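Ilton Tabletop Clutter, README

I started this in July 2019 as a plain list of the small stuff that piles up on my table, and it grew. Version 4 has nearly 100 entries, one line per thing: name, color, where it belongs. Toy food gets its own group (the yellow banana lives there), and so do plates and bins.
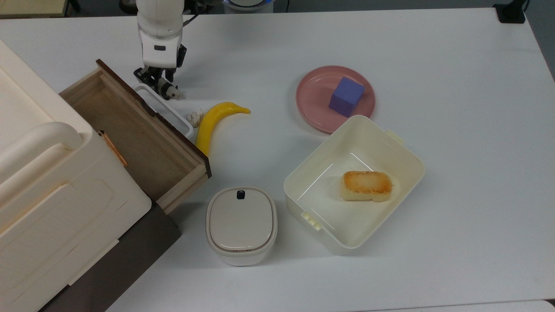 Places are written loosely on purpose! "Drawer" means the wooden one with the pale inside, "plate" means the pink one, and if I couldn't decide where something went, I put "table" and moved on. There are 11 of those right now and I'd love to get them sorted.

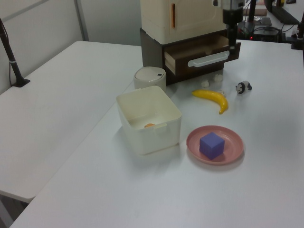
Marama Hinds wrote in to ask whether toy food should go by color instead of by kind, and said she'd happily redo the whole group that way. I'm tempted. For now it stays by kind, and her version goes in a separate file in August.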